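Jingyi Cao
Okay friends, a long one about shape sorters, so get comfy. I've been making foam sorting boards for my niece's playgroup all summer and I have opinions now (you knew I would).

First thing: go bright. I tried a sensible beige for the first 2 boards and the kids walked right past them. Red gets them every single time, and a dark blue block against it looks so good I want to paint my kitchen that way.

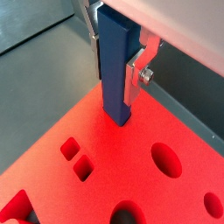 Blue block, red foam. My favorite pairing of the whole bunch!

Second thing, and I wish I'd figured this out in June: the tall blocks are the hard ones. A short chunky piece you can just plop down and wiggle. A tall one leans a tiny bit at the top and suddenly the bottom is way off, and then you get a very cross four-year-old.

What helps is slowing down right above the board. Hold it straight, hover, look at the hole, turn it a little if the corners don't match, and only then let it down. My friend Yuxi calls this "parking the block" and now the kids say it too, complete with beeping noises. 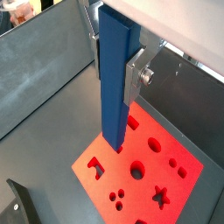 Third thing is how snug to cut the holes. Too loose and everything goes in everywhere, so there's no puzzle left. Too tight and the foam grabs the block and the whole board lifts up with it. I cut a hair small, test, then shave the edge with a fresh blade. Please use a fresh blade, the old one chews the foam and you'll be picking red crumbs out of your socks for days.

Somebody asked how long a board takes me. The last one was 4 evenings, with a lot of tea and one very long phone call with Shufen in the middle of it.

Next up I want to try a board with odd shapes only, notches and hooks and little bends, and have it ready for the kids in August. If you have a favorite weird shape, send it my way, I'm drawing them all out this weekend!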